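Cómo preparar una sesión de teleoperación en dormitorio (Kudo, dos brazos)

Versión rápida, 13/06/2020. La larga está en la wiki de Climmont, cuando la terminemos.

Antes de encender
- Paro de emergencia probado. Probado de verdad, pulsándolo.
- Cables de muñeca con holgura, sin que rocen el codo. Girar la muñeca a tope a los dos lados y mirar.
- Suelo despejado, 38 cm libres por cada lado del robot. Alfombras fuera.
- Nadie entre el robot y la cama. Ni "un segundito".

Arranque
Brazos abajo, manos abiertas. Subir despacio, primero uno y luego el otro. Velocidad limitada hasta acabar la primera pasada. Si el visor da error 218, apagar y volver a empezar, no forzar.

Durante la tarea
Tela: pinza suave, tirar hacia el robot y nunca hacia arriba. Si se engancha, abrir la mano y retroceder. Objetos pequeños de la mesilla, no se tocan si la tarea no lo pide. Descanso del operador cada media hora, tambien si dice que va bien.

Al terminar
Manos abiertas, brazos abajo, paro pulsado. Apuntar la sesión en la hoja de Arnent con su numero (vamos por la 1488) y cualquier golpe, aunque no haya dejado marca. 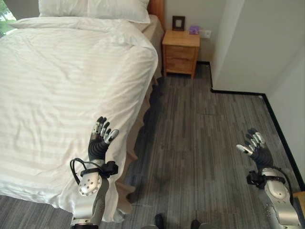

Y la hoja se rellena el mismo dia, que luego faltan datos y toca repetri.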